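Two-Tier Wire Rack for the Sauce Bottles

Tuesday, March 20, 2018
By the Riltatdale kitchen pages

The counter beside our stove had been filling up since February. Soy sauce, vinegar, cooking wine and oil all stood in one row, and whatever was wanted was usually at the back. We put up a shelf over the sink last year, but tall bottles don't fit under the cabinet there, so they stayed on the counter.

The rack in this gallery is the stepped kind, open at the top, with a high back and a lower front. It is black wire mesh throughout. We looked at a closed bamboo box from Collet first and decided against it, as drips collect in the bottom and there is no easy way to get a cloth in. Wire can be rinsed under the tap.

The pictures show the rack on the table with two bottles of soy sauce.

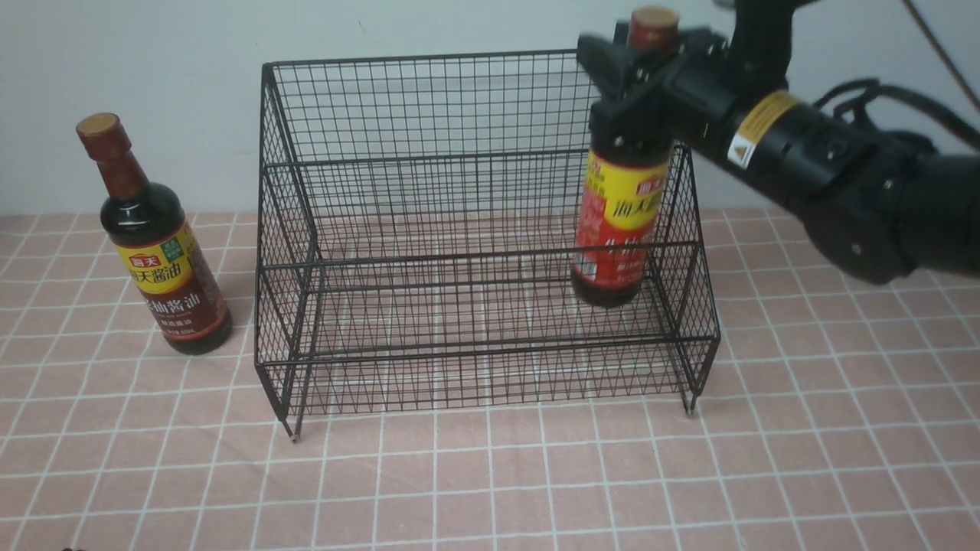

One bottle over the lower tier, the other still on the cloth. The front is low enough to bring a bottle in upright.

We keep the bottles we use every day on the lower tier and the small jars behind them on the upper one. Labels face out. With mesh this fine you can still make out most of a label through the front, which saves lifting things to check them.

A few notes on loading it. Put the heavy bottles in first. Wipe the base of each one, especially soy sauce, which leaves a ring. Glass goes at the sides and plastic in the middle. If you buy the 800 ml size, check the height of your cabinet before you choose a spot. Ours holds 6 bottles when the jars are moved somewhere else.
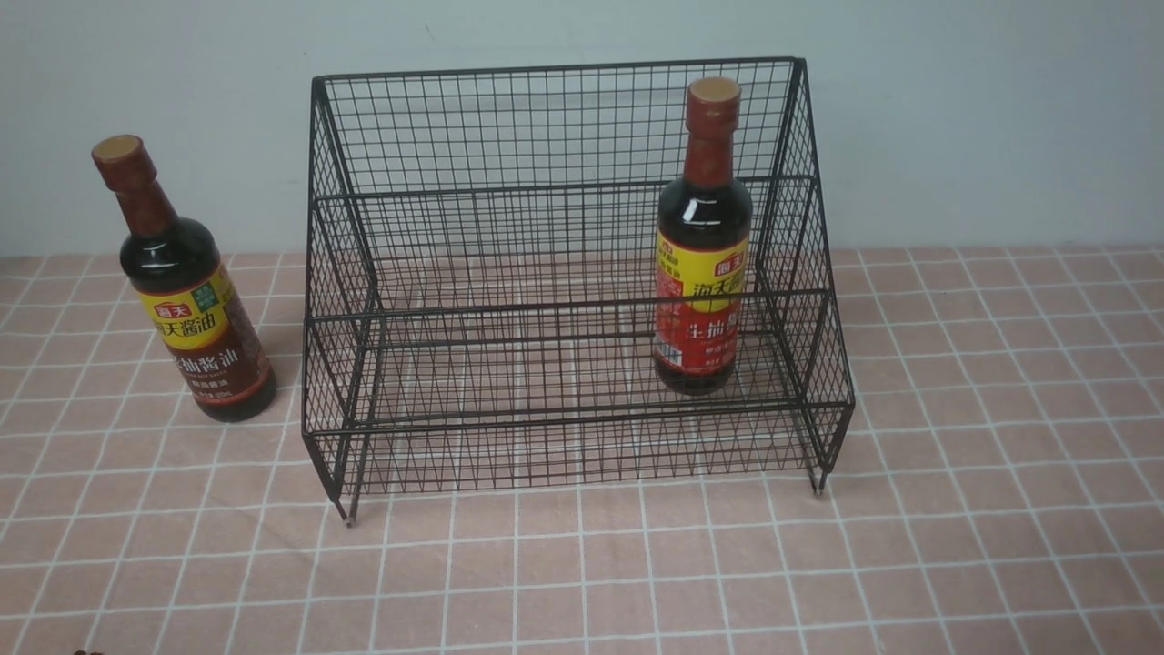 Soy sauce in the right half of the lower tier, with a second bottle to the left of the rack.

The rack stands on small feet, so a folded dishcloth under it is worth having on a stone counter. Ours gets washed once a month and dried upside down.

Recent galleries
Spice drawer, before and after
Grollau jars with new lids
Under the sink in the Rutum apartment
Hooks for pan lids
Sorting the dry goods shelf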